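# Week 4: The picking cell and the people beside it

Bring your notes from the Brerkarport visit. We'll use them in the second half, and if you missed it, borrow somebody's before you come, as the handout won't make much sense without them.

Last week we ended on a question I liked very much: when a firm brings in a robot arm, whose day changes first? Most of you said the person whose task the arm takes over. A fair answer, but I want to have a go at a different one today.

## The case: Hattar

Hattar packs small parts into trays for other firms. Before the change it had 17 people on the packing floor, working in two shifts. The job was to take a part from a bench, set it in its tray, check the tray and pass it on. Dull work by most accounts, though several of the packers told us they were proud of their speed, and they had every right to be!

The firm put in one cell, called Lova, and ran it beside the benches for the whole of the first winter. No benches were taken out. I think this was the best decision in the entire story, and we'll come back to it.

## What the arm has to do

Picking up a block sounds like nothing. A child of two can do it. Try writing it down as steps, though, and you'll fill a page before the block has left the table — where is it, which way is it turned, how wide should the fingers open, how hard should they close, what else is in the way?

Much of this can be worked out in simulation, with a drawn table, a drawn tray and a drawn block, long before anybody clears space on a real floor. I love this part of the subject. You can turn the tray to an awkward angle, change the light, scratch up the tabletop, and try again as often as you like without breaking a thing. In the view below, look at how close the black fingers sit to the sides of the blue block, and think about what a small error in position would mean for each of them. 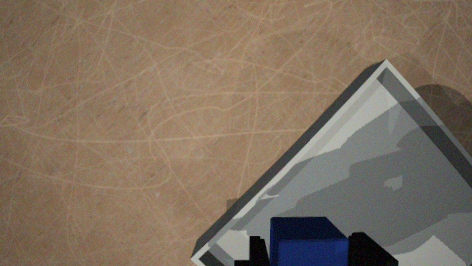 Rasa Kairys wrote to me after last year's lecture to say that all this talk of fingers and blocks skips the hard bit. On her floor, she said, the gripping was settled early on and the arguments went on for months: who clears a jam, who is allowed to press stop, and whose numbers suffer when the arm stands still. She asked me to put that on the first page. It has only got as far as the second section, but she's right, and the rest of today is built on her letter.

## Whose day changed first?

At Hattar it was the shift leader's. Nabil Rawashdeh had spent years walking the benches and knowing by eye who was tired, who was ahead and who needed a hand. Within days of Lova starting up he was spending his mornings at a screen. He told us he missed the walking more than he had expected, and in the end he asked for a second screen at the far end of the floor so that he had a reason to cross it.

Next came the people who fed the cell. Parts used to arrive in whatever box was handy, and a packer would simply reach in. The arm wanted them laid out with space between them, so a new task appeared, *setting out*, which had no name in anyone's contract and no line on the pay scale. Please underline this one. New tasks that grow up around a machine are very easy to miss when you only count the tasks it removes.

The packers themselves came last. Four of them moved over to checking and setting out, and they were paid at the old rate until a new one was agreed in October.

## Stops

The log for the first winter shows 241 stops. Before you decide whether that's a lot, ask what a stop is. Some were a part lying too near a tray wall. Some were a person leaning in to help, which is exactly what a good colleague does at a bench and exactly what you mustn't do at a cell. Habits like that take a long time to shift, and I don't think a sign on the wall does it.

What helped was letting the packers write the reasons in the log themselves, in their own words. "Sulking again" turns up a good deal. So does "tray skewed", and the engineers learned far more from those two words than from the error codes. Wonderful stuff, and there's a whole essay in it if anybody wants one.

## For the seminar

Read the Dridbridge agreement before you come (it's short, and the second half is mostly signatures). Then, in pairs:

- Pick one task from your visit notes and write it out as steps for an arm.
- Mark every step where a person would have to prepare something beforehand.
- Decide who at the firm does that preparing now, and whether anyone has asked them about it.

Keep your step lists. We'll swap them between pairs and try to follow them with our own hands, eyes half shut, using the blocks from the cupboard in room 17.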